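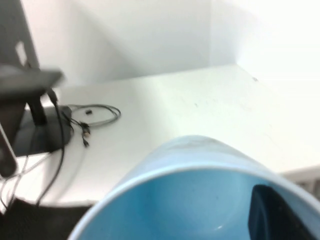

Blue bucket on the white table, November.

Cycling rig notes, 9:40 am. Got the Grisdale track bike back on the rollers and ran Safta's standing start file again. Peak came out at 641 watts, way low for her, so I redid the zero offset on the crank (it had drifted by 4) and the second pass looked a lot more like the Venness sprint numbers. Phew!

Maricica Barbu wants the gearing table redone before the team sprint trials. I've got 127 starts logged so far and she'd like them split by rider one, two and three, fine by me, but the old Gernetti logger drops the first half lap if you arm it late. Arm it EARLY, people.

Chain on the spare bike is stretched, new one ordered. Still to do: tire pressures, and ask Safta Bălan which bars she's racing on.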